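Gourlay Toothbrush Cup, white
November — posted by the Remunton shop desk

Back in stock. White plastic, rounded square shape, pale blue-gray divider insert inside. Item no. 1590. Made for us by Plarnoletti, same people who do the soap dishes.

Good for a small sink or a shared bathroom shelf. Holds brushes plus a tube of toothpaste — travel size or regular, the big family tubes get top heavy so maybe not those.

Cleaning: pull the insert, rinse both parts, let them dry upside down. Do it weekly if you can, gunk builds up at the bottom otherwise. No dishwasher please, the insert can warp and then it wont sit right.

Sold single or in a box of 6. Replacement inserts are item 518, sold seperately. Free shipping over $35.

Also comes in sand, not in stock til after the holidays. Ask us to put you on the list.
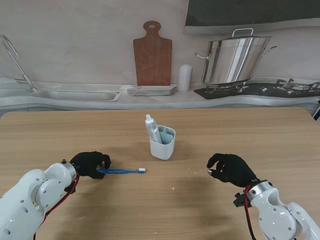

Gourlay cup in white with toothpaste tube, blue toothbrush on the table. Brush and paste not included.

Returns — 35 days, unused, in the box.

14 shares | 6 comments
© Pasamel Home Goods | Contact us | Back to top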